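Whiteboard Rescue, Part One

Aug 4, 2020

Hi again! A few of you asked how I look after the big white board from my craft room. I bought it at the Orkamholm flea market for 7 dollars, lugged it home on the bus (never again) and it has been my favorite work surface ever since - glue, ink, paint, it takes the lot.

The marks

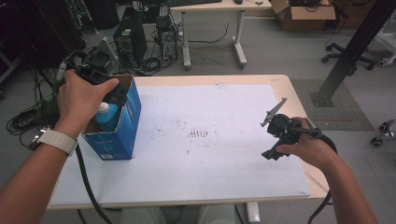 Reddish-brown streaks near the middle of the board, with fainter speckles all over. The bottle with the white cap is waiting in its blue box on the left.

I like to start on the worst patch and work out to the edges with a soft cloth, going in small circles and turning the cloth a lot. Paper towels leave fluff everywhere! For old ink I keep a tub of Mellunel paste in the drawer, but a tiny dab is plenty.

The plain stretches
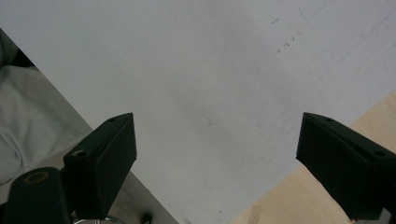
Next up

The Strömberg shelf is getting its turn in October, sticky jar rings and all. If you have a good trick for dried varnish, leave it in the comments - I've got three brushes soaking and not much hope for any of them.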